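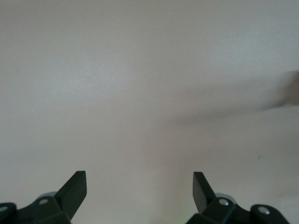

**Adeel Soomro**
Lecturer, Interior Finishes I

## Week 4 notes: Choosing and applying white paint

Bring these to the studio on Tuesday. The reading is chapter 5, up to the section on varnish.

### Undertone

Almost every white sold for walls has a little color added. Black and yellow oxide give a warm, creamy white. Black and blue give a cool one. You can't judge this from one chip on its own. Put it on a sheet of printer paper, then next to two other whites.

Light changes the result:

- North windows make cool whites look gray.
- Late afternoon sun pulls most whites toward pink or yellow.
- A red carpet or a green lawn outside will tint the nearest wall.

### Sheen

| Finish | Common use |
|---|---|
| Flat | Ceilings, uneven walls |
| Eggshell | Bedrooms, living rooms |
| Satin | Halls, kitchens |
| Semi-gloss | Trim, doors |

Higher sheen shows more roller marks and more patching.

### Working out quantity

Measure the walls, subtract doors and large windows, then multiply by the number of coats. Divide by the coverage printed on the can.

Worked problem: the Carrilho house has 1320 square feet of wall. Two coats is 2640. The can says 400 square feet per gallon, so 6.6 gallons. Buy seven.

New drywall needs primer first. Work that out separately; primer often covers less.

### For next week

Paint two sample boards, one warm and one cool, two coats each. Write the product name and sheen on the back. Look at them morning and evening and write 500 words on what changed. Volkan Kırmızıgül has the boards in the supply room.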